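Slate gray

Slate gray is a gray with a slight blue cast, named for the fine-grained rock used in roofing. The name covers a range of shades, and paint makers differ on how much blue it should contain.

Composition

In paint, slate gray is mixed from a white base, a black and a small share of blue. The Fatex trade card lists 100 parts white, 20 parts black and 2 parts blue for its standard interior grade. Carbon black gives a cooler result than iron oxide black, which leans brown when thinned with white. Raw umber may be added to dull the blue.

Use

The color was used on doors and railings in Stindelthorpe, where local roofing stone set the pattern for painted trim. Vilém Paulík's survey of the town recorded 13 variants under a single name. On screens and in print, slate gray serves as a neutral backdrop, as it makes white objects easy to separate from their surroundings without the strong contrast of black.

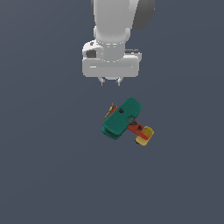

Perception

The blue cast is stronger in north light and weaker under warm lamps. Natália Hudec advised judging samples on a vertical surface, at the same time of day, with no other blue nearby. Gloss finishes look darker than matte ones of the same mix when viewed away from the reflected light.

See also: Brøndum gray, Charcoal, Samudlow blue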